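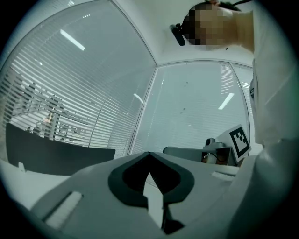

Brokwood Rooms and Tidying

README for release 3

Contents

Brokwood is a collection of short recordings of ordinary room work: clearing tables, putting chairs back, folding cloths, sorting stationery, opening and closing blinds. It was put together at Sillham between spring and September, in rooms that people use for meetings and desk work during the day. This file says what is in the collection, how the rooms were set up, how the notes were written and what to watch out for.

Release 3 replaces the two earlier ones. If you have either of those, delete it and start again, as the folder names have changed.

What is covered

There are 720 recordings. Each one covers a single job from start to finish, and each belongs to one of 13 job types. The types are:

clear a table
wipe a table
push chairs in
stack chairs
fold a cloth
roll up a cable
sort pens and pencils
stack paper
fill a drawer
empty a drawer
raise or lower a blind
water a plant
put cups on a tray

The types are not evenly spread. Clearing and wiping tables are the largest by a long way, and watering a plant is the smallest. We had planned 100 recordings of blinds but stopped short of that, as the cord on one of them broke and the replacement took a month to arrive.

Rooms

Three rooms were used. They are called Fluvier, Danko and the long room in the notes, after the signs on the doors (the long room has no sign).

Fluvier is the smallest. It has one table, four chairs and a low cupboard with two drawers. The drawers stick in damp weather, and several of the "fill a drawer" recordings include a second push to get it shut. These were kept.

Danko has two tables that are usually pushed together. For recordings marked "split" in the notes they were pulled apart, with a gap wide enough to walk through. The floor slopes slightly towards the door, so round pencils roll that way.

The long room has the most furniture and the most changes. A bookcase was taken out in the middle of the work and a plant stand was put in its place. Notes written before the change say "bookcase wall" and notes written after it say "plant wall". They mean the same wall.

Where a room has blinds, their position was written down at the start of each recording as up, down or part. Slats were written down as open or closed. Nothing finer than that was attempted, and "part" can mean anything from a hand's width to almost the whole window.

Objects

Most of the objects came from the stationery cupboard or the kitchen at Sillham. Radoslava Kuruc keeps the list, which is in objects.csv. Each line gives a short name, a plain description, the room where the object normally lives and whether it was still in use at the end.

Cups were swapped often because people drank out of them. If the list says "cup, any", then any cup from the kitchen shelf was allowed. Cloths were washed at the end of each week and some shrank - the folded sizes in the early notes should not be compared with the later ones.

How a job was set up

The person setting up the room laid things out from a card. The cards give a rough arrangement and leave the rest open. A typical card for clearing a table reads:

"Paper in two piles, one untidy. Three pens loose. One cup near the edge. Chairs out."

The person doing the job did not see the card. They were told the job type and where things should end up, and nothing about the order. A job was finished when they said "done". If something had been left behind, it was left behind, and the notes say so.

Lâm Trương wrote most of the cards. Lenni Hämäläinen set up the rooms in the mornings and Svatopluk Kadlec in the afternoons. Their layouts differ a little. Svatopluk tends to leave chairs further out from the table, which matters if you are working on the chair jobs.

Notes

Every recording has a line in notes.csv with these columns:

job - one of the types above
room - fluvier, danko or long
card - the number on the set-up card
blinds - up, down, part or none
finished - yes or no
left_behind - free text, often blank
remarks - free text

The remarks were typed straight after each job and have been checked for spelling only. Abbreviations are explained in abbreviations.txt. "TBC" in the remarks means "table by the cupboard".

Faces

Faces are blurred throughout. If you come across one that was missed, send the recording number to Védís Riis and it will be taken out until it has been fixed.

Known problems

Cards 31 and 32 were printed with the same number for the first fortnight. Recordings from that time are marked "31?" and have not been sorted out.

A few "stack paper" jobs in Danko were done with the window open, and sheets blew off the pile. They are marked "draught".

The blinds column is blank for most of the long room before the bookcase was moved. It would be wrong to read a blank as "none".

"Stack chairs" was only done in the long room, with chairs that are made to stack. The chairs in Fluvier do not.

Changes since release 2

Folder names now begin with the room. The "tidy desk" type has been merged into "clear a table". Duplicate lines in objects.csv have been removed, and the cable lengths have been measured again.

Use

The collection may be used for teaching and research. Please don't pass on copies - send people to Sillham for their own, so that corrections reach them. Questions about the objects go to Radoslava, and everything else to Védís.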